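Plitik Residents' Association
Minutes of the October meeting, held in the ground-floor kitchen at Nicholas House, 7.30pm

Present: Hefin Gronow (chair), Phong Lò (minutes), and residents of nine flats. Apologies from Flat 14, who could be heard practising the clarinet throughout.

1. Minutes of the last meeting
Agreed, after the word "shouted" was changed to "said" in item 4. The chair wished it recorded that he had not asked for this.

2. Bicycle store
The new lock works. The old keys do not fit it, and were handed out again in September by mistake. Anyone holding a key with a green tag has an old key. Anyone holding a key with a blue tag also has an old key. New keys are on a plain ring and can be had from Hefin between 6 and 7pm, when he is in.

Flat 3 asked what would happen to the tandem. It has had a notice tied to it for two years. The notice has now faded and will be replaced with a fresh notice.

3. Kitchen and common room
Bookings are up, mostly children's parties. Users are reminded to wipe down, take their leftovers home and put the chairs back in stacks of six. The stack of eleven fell over again. 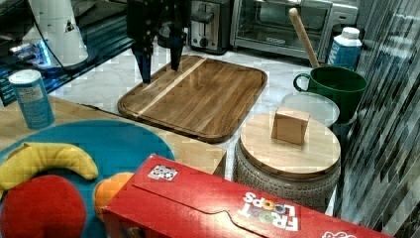

The deposit stays at £30. Flat 9 proposed raising it to £70 for parties with a bouncy castle. Flat 6, who has hired the only bouncy castle so far, thought this was rather pointed. Vote: four for, four against, one resident out of the room moving his car. The chair declined to use his casting vote until he had thought about it, and the item was carried over.

4. Lift
Skedard have been out twice. Their first engineer found nothing wrong and took the stairs down. Their second found a worn door sensor and has ordered a part, for which there is no date. Phong to ring them weekly and to go on being polite for as long as he can manage.

5. Garden
The bank balance for the garden fund is £2,532. There was a long discussion of the hedge. Flivusa quoted for taking it down to shoulder height, and a further discussion followed as to whose shoulder. It was settled that Hefin's would do - he will stand next to it on the morning.

Flat 11 offered bulbs. Accepted with thanks. Flat 11 then said they were in Flat 11's sister's garage in Nuneaton and would need fetching.

6. Any other business
Bins: cardboard must be flattened. This has been minuted at every meeting since the association began and is minuted again.
Clarinet: Hefin to have a quiet word, or failing that to slip a note under the door.

Meeting closed at 9.20pm. Next meeting in the common room, same time. Flat 2 to bring biscuits, plain ones if possible after last time.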